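Search this site
Home Courses Handouts Calendar Contact

Gift Packing, Week 4: Bags, Boxes and Straps

Welcome back, everybody! Last week we spent our time on paper and ribbon, and I promised you we'd get to fabric bags, so let's dig in. Soft red bags look lovely over a decorated gift box, but they do crease, so smooth the folds with your palm before you slide anything in.

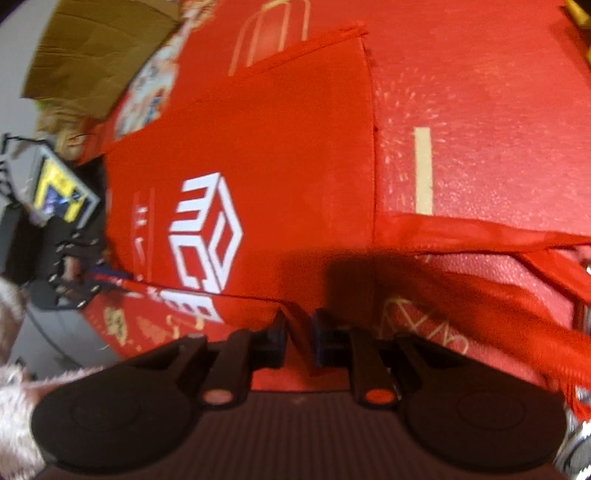 Now, straps. Check both ends where they meet the seam, and if one is fraying, trim it and stitch it down (a few small stitches will do, I promise). Keep any printed logo facing out. For the Dorneo project in June we'll pack 26 boxes together, so please bring scissors and red thread.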